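Prokau wallet review: 8 weeks in, mostly fine, one thing that bugs me

Posted 1 June 2021
Filed under: Wallets, Reviews

Quick one, been meaning to write this up since I moved my coins off the exchange. Short version: the Prokau is a decent hardware wallet for the money, the app drags it down, and I'd buy it again if it was on sale. Long version below.

What it is. Small stick, two buttons, tiny screen. Holds your private keys offline. You plug it in, confirm on the device, done. If you've used any hardware wallet before you know the drill.

Paid 90 dollars plus shipping. Came sealed, sticker across the flap. Setup card inside, a cable, two blank sheets for the seed words. Cable is short. Really short. My PC is under the desk so I was on the floor for the whole setup.

Setup

Device makes the seed, shows you one word at a time, you write them down, then it quizzes you. All 24, no skipping. Annoying but correct. I messed up word 17 (my handwriting) and it made me start the check over from the top. Fine. Better now than in two years.

Then a PIN, then a firmware update. First update failed halfway. Unplugged, plugged back in, it picked up where it left off. Heart rate was up for a minute there, and I didn't even have anything on it yet.

Do the update BEFORE you send coins. Please.

Daily use

Sending is good. Address shows up on the little screen in chunks of four so you can compare it to what's on your computer. I check the first and last chunk and one in the middle. You should check them all, I know, I know.

Buttons have a nice click. The screen is readable indoors, hopeless in the sun. Scrolling a long address takes a while and there's no way to speed it up. If you hold the button it just sits there. My old Drurmont had hold-to-scroll and I miss it every single time.

Coin support: the big ones, plus a long tail. Their site says 2,357 tokens. I own five so I can't speak to the rest. Four of mine showed up right away. The fifth had to be added by hand with the contract address, which worked on the second try after I noticed I'd pasted a space at the end.

The app

Ok so this is the bug bear. The Prokau desktop app is slow. Opening it takes long enough that I go do something else, and then it's timed out the device and I have to put the PIN in again. Balances refresh when they feel like it. I had a transfer from Pennington confirmed for a good while with the app still showing zero, while a block explorer had it plain as day.

The built-in swap feature, skip it. I priced the same trade three ways one evening, and the swap inside the app was the worst every time. The fee isn't listed on its own either, it's baked in the rate. Pennington was cheapest even after the withdrawl fee.

Also no fee slider for advanced users. Slow, normal, fast. That's all you get. I want to type a number in.

Good news, you don't have to use the app. It works with Trunus in the browser, and that's how I do everything now - faster, shows the fees up front, and it still makes you confirm on the device. Took five minutes to hook up. Should've done it day one.

Backup and restore

Tested this, and I think everyone should. Sent a small amount over, wrote down the balance, wiped the device on purpose, restored from the paper. Came back with the same addresses and the same balance. Entering 24 words with two buttons is a pain, budget half an hour and a coffee. But it works, and now I sleep ok.

Paper sheets are thin. I copied mine onto a metal plate, which I bought seperately. They do sell their own for more than I wanted to pay.
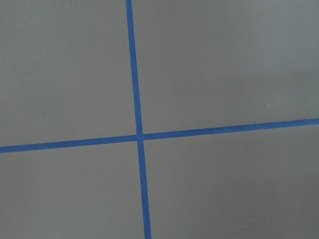
Reading time: 4 min

Support

Wrote to them twice. First time about the failed update, got a reply the next morning from what read like a real human, with the right answer. Second time about the balance delay in February, when I was trying out a friend's unit. Got a canned link to the FAQ. So, mixed.

One warning. Anybody who messages you claiming to be Prokau support and wants your seed words is a thief. I got two of those messages within a day of posting on a forum. Never type the words into a website. Never take a picture of them.

Who it's for

If you're holding more than you'd be ok losing, get some kind of hardware wallet. This one is good enough. If you trade all day, leave the trading money where it is, the button pressing will drive you nuts. If you've already got a Drurmont that works, no reason to switch.

Pros: price, solid restore, full seed check, works with Trunus
Cons: app, short cable, slow scrolling, bad swap rates

Not advice on what to buy or hold, I just like gadgets. Will update this if they ever fix the app.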